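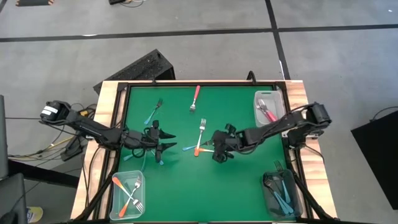
Two arms at a table with a green work surface; forks with pink and light blue handles.

# Menard Radio Drama Catalog — README

Last updated: November

## Summary

The Menard Radio Drama Catalog is a structured index of serial radio plays held on transcription disc and reel tape in the Van Dijk deposit. It contains 2113 episode records. Each record describes one broadcast episode and gives its series title, episode title, running time, cast as announced, and the condition of the source recording.

The catalog contains text only. Audio is held separately and is not distributed with these files.

## Contents

- `episodes.csv` — one row per episode
- `series.csv` — one row per series, with genre and sponsor
- `cast.csv` — performers as named in the closing credits
- `notes.txt` — remarks on disputed titles and missing reels

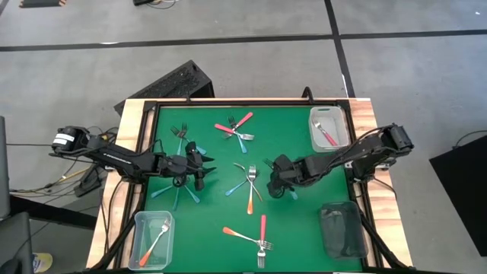

All files are encoded in UTF-8. Episode identifiers are stable between releases and are not reused when a record is withdrawn.

## Sources and method

Titles were taken first from the spoken announcement. Where the opening was missing, the disc label was used, and the field `title_source` is set to `label`. Performers who are not named on air are left blank, even when a voice is widely recognized. Sponsor messages are recorded as present or absent and are not transcribed.

Condition is graded on a scale of 1 to 4, with 4 indicating a complete recording free of audible skips. Grades were assigned by Maj-Britt Fjeld and reviewed against a sample of 100 episodes.

## Known limitations

Western and detective serials are heavily represented. Daytime serials are few, and most survive only as single episodes. Air dates for the Sarkov detective series refer to the East Coast broadcast; the West Coast repeat was often performed again live, sometimes with a different supporting cast.
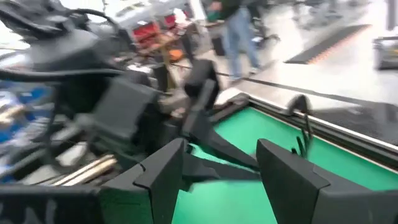 Running times include the network identification where it survives. Users comparing episodes should consult the `has_ident` field before drawing conclusions about length.

## Use and corrections

The catalog may be used for research, teaching, and program notes. Please credit the Menard Radio Drama Catalog and cite the release used. Corrections should quote the episode identifier and state the evidence relied upon — a script page, a newspaper listing, or a second recording. Submissions received by noon on Friday are reviewed the following week.

Records for the Ganel anthology remain provisional pending comparison with the surviving scripts.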